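Thread on joining a rowing class at Stenitz while traveling for work. Notes for anyone who trains by numbers and wants to know what the hour contains.

1/ Format: 60 minutes, 12 places, one coach (Katia Messina). Bookings open at 6 a.m. the day before. Single visits are allowed and no membership is needed. Bring indoor shoes and a towel.

2/ First 15 minutes are technique with the feet unstrapped. Legs, back, arms, then the reverse. If you lean back too far at the finish you lose contact with the footplate, and you notice right away.

3/ Damper setting: Messina puts visitors on 4. I normally row at 6 and asked to change it. She said to try the first piece on 4 and decide afterward. I left it on 4.

4/ Main set: 2,000 meters at 20 strokes per minute, four minutes easy, then 5 x 1 minute hard with 1 minute off. Stroke rate is capped at 28 in the hard minutes. The cap matters more than I expected. With the rate fixed, the only way to go faster is to push harder with the legs.

5/ My 2,000 came in at 8:41. Average heart rate 148 on a chest strap. The wrist sensor read lower for the entire piece and dropped out twice, so I have discarded that file.

6/ The man next to me, Alper Uysal, rows there year-round and held a split within one second from start to finish. His drive takes half as long as his recovery. Mine was closer to even, and that's a timing fault I already knew about.
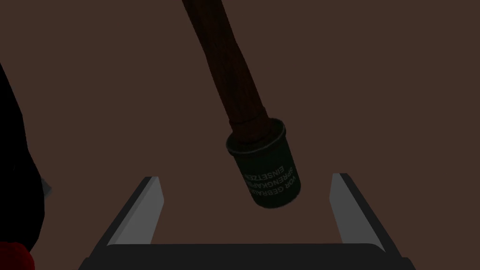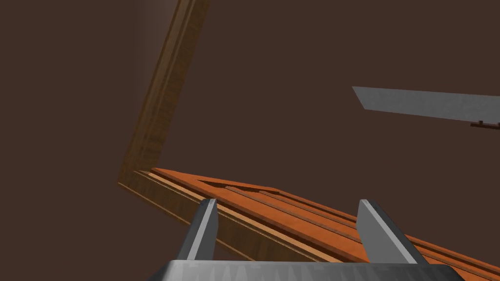
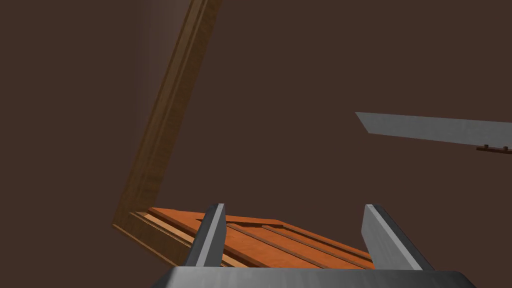 7/ Back to the timing. The drill Messina gave me: count one on the drive and two-three on the return, ten strokes, rest ten seconds, repeat for six minutes. Do it at low pressure. My rate fell to 18 and the split barely moved.

8/ Cooldown is five minutes of light rowing, then hamstrings and hip flexors on the mat. Showers are down the hall. Lockers take a padlock, and you have to bring your own.

9/ Compared with the Younis class I took in July: Younis is louder, runs 45 minutes, and gives no technique time. Fine if you already row well. For a first session I would pick Stenitz.

10/ Question from Gaëtan Joly about doing this the morning after a long flight. I would skip the hard minutes and keep the 2,000 at an easy pace. Drink water beforehand.

11/ I have the 6:30 p.m. slot again tomorrow, damper on 4, same strap. Will post the splits under this.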